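Rindico open house, Stustlow

I went to the Rindico open house in Stustlow in June 2022 with low expectations, and I'd like that on the record before I get to the parts I didn't mind. Rindico sells storage for small homes: boxes, dividers, things that go under beds. The invitation promised "a working day of real tidying", and in my experience anything billed as real has been rehearsed for a week.

The building used to be a carpet warehouse and still smells like one. You sign in, get a sticker with your name spelt wrong, and are walked past a wall of lids by Lauri Heinonen, who runs the place and talks quickly. He told us the range has 221 pieces. I asked how many of those were the same box in another colour and he laughed, which I took to mean a fair few.

Past the lids come the mock rooms, including a hallway, a child's room with far too few toys in it and a bedroom. The hallway was hopeless. It had one pair of shoes in it. Show me a hallway with a pushchair and a week of post and I'll listen.

The bedroom was better, mostly on account of somebody having made an effort with the mess. We stood around the bed while small odds and ends and a bit of clothing were sorted, and I stayed longer than I'd planned. 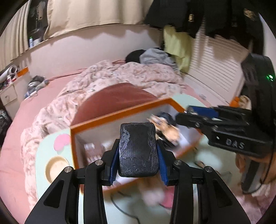

My quarrel with bedroom storage has always been the small stuff. Jumpers look after themselves; you fold them or you don't. It's the receipts, the spare buttons and the cards you can't throw away that beat people. A big open box does nothing for those. The white one with the orange rim was tipped at an angle on the bed with a few light-coloured bits lying on its floor, and I couldn't help thinking that at home they'd be under a cardigan by teatime. I said so. Bijan Ghorbani, who was showing our group round, said that was what dividers were for. Dividers are sold separately.

I will say the bright rim is a decent idea. You can find the edge of the thing at a glance, and in a dim room under a bed that counts for something. Whether it's worth paying extra over a plain box from the market, I'm not convinced.

After that came a talk on the Brullo method, where you sort by how often you touch an item. Fine, but my grandmother did this with a biscuit tin. The slide claimed 897 households had tried it — no word on how many were still at it by February.

Tea was good. The shop at the end was exactly where you'd expect it, and I bought a pack of labels I haven't opened.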